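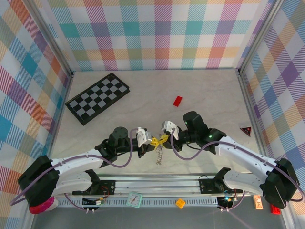 Who decides how much a housing association pays its chief executive when that person leaves?

In most cases the board does, on the advice of a small pay panel, and the tenants hear of it when the annual accounts come out, if they read that far.

That is the short version. Our project set out to test whether the short version holds up, and we ended with more doubts than we began with, some of them about our own method.

Project report, spring term
Dagmar Sýkora and Nima Amini
Local Government and Public Accountability, second-year option

What we looked at

We picked five housing associations that work in or near the same two boroughs. Two of them, Budar and Loneo, are large and have a full set of published papers. Nwachukwu is mid-sized and was set up to take over homes from the council. Pundik is small, mostly sheltered flats for older people. The fifth asked us to leave its name out after we wrote to it, and we agreed before we had thought about whether we should. Dagmar still thinks we gave in too easily.

For each one we read the last five years of accounts, the board minutes where we could get them, and the tenant newsletter. We also put out a short survey to tenants and got 587 replies, mostly through residents' groups and two library noticeboards.

A warning about the survey

People who belong to a residents' group are more likely to be annoyed with their landlord, or at least more likely to say so. We did not weigh the answers to correct for that and we don't think we could have. When we say that most people who replied did not know who sat on their board, that is all we are saying. It tells you nothing firm about tenants in general. Several reports we read while preparing this one make claims about "residents" from samples no better than ours, and they do it with nice charts.

What the accounts show

All five associations publish the pay of their top officer. The rules push them to, so we give no special credit for it. Exit payments are another matter. Budar puts them in a note near the back under "compensation for loss of office," with one total for the year and no names. Loneo gives a total and says how many people it covers. Nwachukwu had a line that changed its wording between one year and the next, so we could not tell if the same thing was being counted. Pundik reported nothing, and for an organization that size nothing may well be the truth.

None of the five splits a payment into the part the contract required and the part the board chose to add. We think this is the main gap. If a chief executive is owed six months' notice, the board has to pay it, and there is little to argue over. Anything on top is a choice made with rent money. Lumping the two together lets a board say "we met our obligations" about the whole sum, and a reader has no way to check.

We wrote to all five asking for the split. Loneo replied that it had "robust arrangements in place." Budar sent us a link to the accounts we had quoted in our letter. Nwachukwu said the matter was confidential to the person concerned, which is a fair point as far as it goes, but the total had already been printed. The other two did not reply on this question.

Can anyone ask?

Housing associations in England are not covered by the Freedom of Information Act in the way councils are. Nima had assumed they were and had drafted the requests before our tutor pointed it out in March. So a tenant whose home moved from the council to Nwachukwu lost a legal right to ask questions, and we found no sign in the transfer leaflets we saw that anybody mentioned this.

What is left is softer. A tenant can complain, go to a board meeting if it is open, or write to their MP. Ministers can be asked about a case in the House and will usually express concern. We looked for signs that concern of this sort changed anything at our five associations and did not find any — though our search was limited to published minutes, and published minutes are not where you would expect to find embarrassment.

The case for the boards

We tried to take it seriously. A settlement can be cheaper than a tribunal. A failing manager who stays another year may cost more than one who is paid to go. A former board member at one of the larger associations told us both of these things in an interview, and we believe they are sometimes true. Our trouble is that they are offered every time, with no figures behind them. Nobody we spoke to could point to a settlement that had been looked at afterward to see if it was good value.

What we would suggest

The accounts should show contractual and extra payments on separate lines. Any extra payment should go to the full board for a recorded vote, with the reasons written down and released after a fixed period. We talked about a cap and could not agree. Dagmar wants one tied to the average annual rent. Nima thinks a cap becomes a target.

We left out a ranking of the five associations, although the project outline asked for one. The accounts are not alike enough to compare, and a table would have made them look as if they were.

Sources and the survey questions are in the appendix. Page references for Loneo are to the printed accounts, as the online copy is numbered differently.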